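Chapter 9
Teaching by Demonstration: Hand Guidance and Remote Control

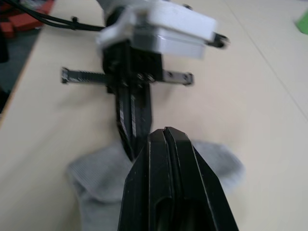 The earlier chapters treated a robot's movement as something to be written down in advance. A programmer measured the workpiece, set out a list of positions and tested the result. The method serves well where parts are rigid and arrive in the same place each time. It serves poorly with cloth. A sock laid on a table may be flat, folded or twisted, and its shape alters as soon as a gripper closes on it.

For work of this kind, it is often easier to show the task than to describe it. A person carries out the movement through the robot, and the positions of the joints and grippers are recorded together with the views from the cameras. Each complete recording is called a demonstration. A set of demonstrations may then be used to train a control program, known as a policy.

Two ways of giving a demonstration are considered in this chapter. In hand guidance, the operator holds the arm itself and moves it through the task. In remote control, the operator moves a separate device and the arm follows. Hand guidance needs little equipment, but the operator's hands may block the cameras, and guiding two arms at once is tiring. Remote control keeps the operator clear of the table, at the cost of some sense of touch.

The main case study is taken from the Hilcombe textile trials, in which two arms were used to handle small garments. Operators at Tredlow recorded 353 demonstrations by remote control, of which 80 were set aside for testing. Particular attention is given to the moment at which both grippers approach the same piece of fabric, where small errors of timing can lead to a collision or a lost grip. Section 9.4 compares these recordings with a smaller set made by hand guidance at Esby.

Readers should be familiar with joint angles and camera placement, as covered in Chapter 5. The terms "leader" and "follower" are used throughout for the device moved by the operator and the arm that copies it.

9.1 What a demonstration records

A demonstration is a series of readings taken at regular intervals, each stored with the time at which it was made.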